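Stop Rounding the Bolt List

Last updated: September 2019
Print this page | E-mail this page

The maintenance manual for the Cormier line of sluice gates lists 81 fasteners by part number. A clerk at the Drarnham pumping station once reduced that list to a single entry reading "assorted bolts, M12 and similar." The entry stayed in the stores ledger for years, and the station bought against it. I want to argue that entries of this type are the most expensive lines in any parts inventory, and that small utilities should stop writing them.

The usual defense is storage cost. A station with one storeroom and one part-time clerk can't track every washer, so it groups parts by size and trusts the fitter to pick the right one. The grouping works as long as the fitter knows the equipment. Grade, coating and thread pitch can't be told apart reliably at arm's length, and two bolts of the same diameter may differ by half in proof load. The ledger then holds a quantity but no information. It tells the buyer how many pieces are on the shelf and leaves out whether any of them fit the job.

Hamisi Barasa ran stores at Drarnham for most of the period in question. When he finally sorted the M12 drawer against the manual, he found 538 pieces, of which 66 matched a listed part number and grade. The rest were leftovers from other jobs, supplier substitutions, and bolts with no head marking at all. The reorder point for the drawer had been set on the total. On paper the station was overstocked. In practice it was short of four fasteners needed for the annual gate service, and it had been buying those at counter prices every March.

The counter price is the part that gets noticed, and it is the smaller loss. A gate held open for a missing bolt ties up a crew, a pump schedule and sometimes a rented crane. None of this is charged to the storeroom. It goes under labor or plant hire, where it looks like bad luck. I have read a good many annual reports from small utilities and have yet to see "part on shelf, wrong grade" given as a cause of downtime. The category doesn't exist in most work order systems, so the hours go elsewhere.

Kayode Ogunleye, who wrote the stores procedure at Fistard, takes the opposite view. His position is that full part numbering fails at small sites for the plain reason that clerks stop doing it. A coarse list kept current, he says, beats a fine list that is two years stale. I accept the second half of that. A stale fine list is worse than useless, as it is believed. But the remedy he proposes – broad bins, with an annual recount – only fixes the quantity. It does nothing for identity, and identity is what fails.
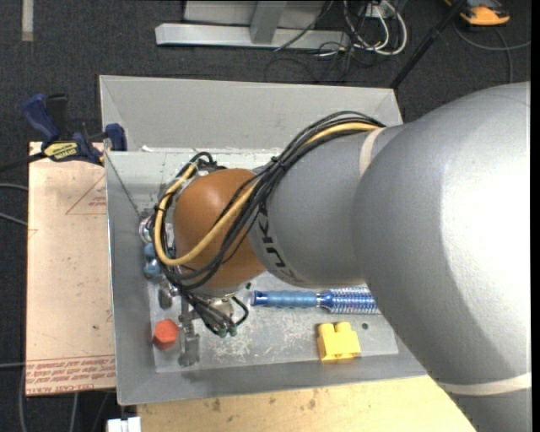
There is a workable middle position. Split the inventory by consequence of error. Fasteners that carry load, seal pressure or touch treated water get a full entry: part number, grade, coating, supplier lot. Everything else may sit in a mixed drawer with no ledger entry at all, and be expensed on purchase. The full list at a site like Drarnham then shrinks to a length that one person can keep up in an afternoon a month. The mixed drawer stops pretending to be stock.

The rule has to be enforced at receiving. Once a bag is opened and tipped into a drawer, the lot is lost, and no later recount will recover it. The Hevitz cabinets used at many stations make this worse, with deep bins that invite topping up. Shallow trays with a card in each are cheaper and hold the supplier's bag intact. The card should carry the part number as printed in the manual, and it should be copied from the manual – never from the old card.

Substitutions need their own line. If a supplier ships a higher grade in place of the one ordered, the clerk should record what arrived. A higher grade isn't always a safe swap, particularly in plated fasteners used near wet steel, where hydrogen cracking becomes a concern as hardness goes up. An engineer can approve the swap in a few minutes if asked. Under "assorted bolts, M12 and similar," the question is never put.

Print this page | E-mail this page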